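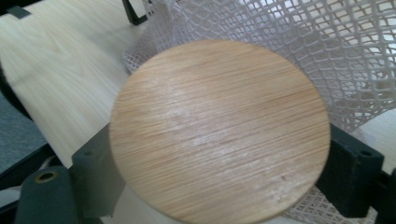

Week 3: Wood, grain, and why your cutting board hates the dishwasher

Okay, notes from the third session of Everyday Materials, typed up a little faster than usual, so forgive the typos. If you missed class, read this and then borrow somebody's sketches of the end-grain samples, because my whiteboard drawings were terrible and I'm not reproducing them.

What grain is

People use "grain" to mean at least four different things and then argue past each other. In this course, when I say grain I mean the direction the long cells run. That's it. Most of the cells in a tree line up with the trunk, like a fistful of drinking straws, and they carry water upward while the tree is alive. When you cut a board lengthwise you see the sides of the straws, as lines. Cut straight across and you're looking down into the open ends.

The other meanings (how coarse it feels, the pretty pattern, the way light moves on it) I'll call texture, figure and luster. Please do the same in your write-ups! I had a stack of lab reports last year where "grain" meant something new in every paragraph and I nearly cried.

Wood and water

Wood swells when it takes on moisture and shrinks when it gives it up, and it does this very unevenly. Along the straws it hardly moves at all. Across them it moves a lot, and it moves more around the growth rings than it does from the center of the tree out toward the bark. So a round tabletop made in a damp workshop and shipped somewhere dry ends up slightly oval. Helge Myklebust, who taught this course before me, kept a tabletop like that in the hallway in Erelau and made every new class measure it in both directions. I did it as a student and got two different answers and assumed I'd messed up.

This is also what goes wrong in the dishwasher. Hot water gets into one face faster than the other, that face swells, the board cups. Then the drying cycle bakes it and the ends dry out first (open straws, remember), and you get cracks starting from the ends. Hand wash it, stand it on its edge and leave it alone.

Bamboo, briefly

Somebody asked if bamboo counts. It's a grass. It has no growth rings and it doesn't get fatter year by year the way a tree does. What it has is bundles of tough fibers running up the stem, packed more tightly toward the outside wall. The bamboo boards and trays you buy are usually strips glued together, so you're dealing with the glue as much as the plant. For this class, treat it as wood-like: it has a direction, it splits along that direction, and it doesn't enjoy a soak.

Finishes

We ran out of time here, so this section is longer than what I said out loud.

Oils soak in. Food-grade mineral oil never hardens, so it washes out slowly and you have to keep putting more on. Linseed and tung do harden, but they take their sweet time. Give them days, and spread the rags out flat outdoors to dry, never balled up in a trash can, because a pile of oily rags can heat up and catch fire by itself. I'm serious about this one.

Films (varnish, shellac, lacquer) sit on top. They slow moisture down a lot but they don't stop it, and once the film is scratched through, water sneaks in at the scratch and you get a pale or gray patch around it.

Wax looks lovely and does very little. I use it anyway.

Reading

Terence Mottram's Veleddale Workshop Notes, page 74 onward, the chapter on drying sheds. He goes off on a long tangent about sheep. Skip it or don't. The library copy is shelved under 1227 in the Zindel reading room, and it can't leave the building, so bring a pencil.

Homework

Find a flat wooden thing at home that you're allowed to handle. Work out which way the grain runs, then measure it along the grain and across it. Put it somewhere steamy for 20 minutes (a bathroom with the shower going is fine) and measure again. Write down both sets of numbers even if nothing changed, and tell me whether it had a finish on it.

Due 31st August, on paper, in my box in the Marar building. One page is plenty.

Next time: glue. Wear something you don't care about.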